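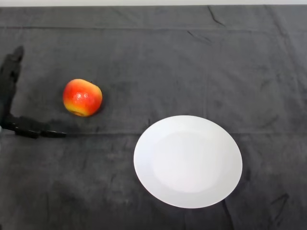 A host from the Todstead open day wrote to us that the set-up section worked fine in the lab but left too much out for a room full of visitors, and asked for the table, the script and the stop rules to be in one place. This section has been rewritten along those lines.

Reading time: 5 minutes

4. Running the Fruit and Plate Demonstration

This section covers the short demonstration used at Jesavel open days and on site visits. The arm picks up one piece of fruit and sets it down on a plate, or takes it off again. Read Section 3 (Power and Emergency Stop) first.

4.1 Before visitors arrive

1. Place the table against the wall marks and lock the casters. Check that the table does not rock.

2. Spread the dark cloth over the tabletop and pull it flat. Fold lines are acceptable. Bunched fabric under the plate is not.

3. Put out one plain white plate and one apple. Do not use a patterned plate. The Furnen vision settings supplied with the demonstration were made for a plain one.

4. Check the cable along the arm. It needs enough slack for the wrist to turn all the way in both directions. If it pulls tight at any point, stop and refit it as shown in Section 2.

5. Turn on the controller and wait for the steady green light.

6. Open the program list and choose FRUIT-PLATE. Set the speed to Visitor. The speed goes back to Standard every time the controller is restarted, so check it again after a power cut or a lunch break.

7. Run the full cycle with no one behind the rope. Do this even if the demonstration ran the day before.

CAUTION: Keep hands off the table whenever the green light is on. The arm can start moving without a sound.

NOTE: The load limit for this program is 1,000 grams, fruit included. A normal apple is well under it. Melons have been tried and should not be tried again.

4.2 With visitors in the room

1. Stand on the side of the table nearest the stop button. One host runs the program and does nothing else. If questions need a long answer, pass them to a second host.

2. Tell visitors what the arm will do before you press Start. Two sentences are plenty.

3. Press Start. The arm moves to the table and opens the gripper.

4. Let the cycle finish before you talk again. People tend to watch quietly, and they ask better questions afterward.

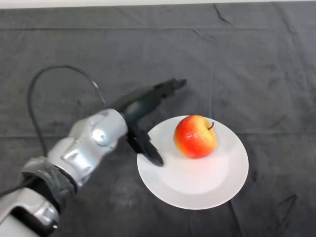
Figure 4-2. Open gripper at the plate, apple on the plate.

5. If the gripper comes down hard on the plate, press Stop. Move the plate by hand only after the light has turned amber, then run the Find Table routine from the Setup menu.

6. If the apple rolls, let the cycle end by itself. The arm will close on nothing, wait, and go back to its rest position. Put the apple back and start over.

7. To repeat the cycle, press Start again. Do not use Loop mode while visitors are present.

CAUTION: Children must stay behind the rope for the whole cycle – including the time the arm is at rest between runs.

4.3 Grip settings

The hand closes until it meets the set force, then holds. The default setting suits firm apples and most oranges. For softer fruit, lower the grip force one step at a time and test after each step. Pears bruise at the default setting. Do not raise the force to make up for a damp or waxed skin. Wipe the fruit with a dry towel.

Replace the apple when it starts to show marks. Demonstration fruit is not to be eaten or handed out. 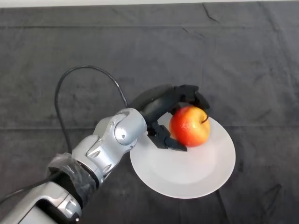 Can a visitor press the Start button?

Adults may press it with the host beside them, once the host has checked that the table is clear. The Stop button stays with the host.

4.4 After the last run

1. Choose Park from the main menu and wait for the arm to fold.

2. Turn off the controller. Leave the wall switch on if the arm will be used the same evening.

3. Write the cycle count in the log. The arm sent to the Gyamfi site showed 1,893 at its last entry. Service is due at 2,299, and the demonstration should not be run past that number even if the arm seems to be working well.

4. Fold the cloth with the top side in and store it in the lower drawer with the plate.

Questions about this manual: Jesavel Support Desk, Todstead | © Jesavel. All rights reserved. | Back to top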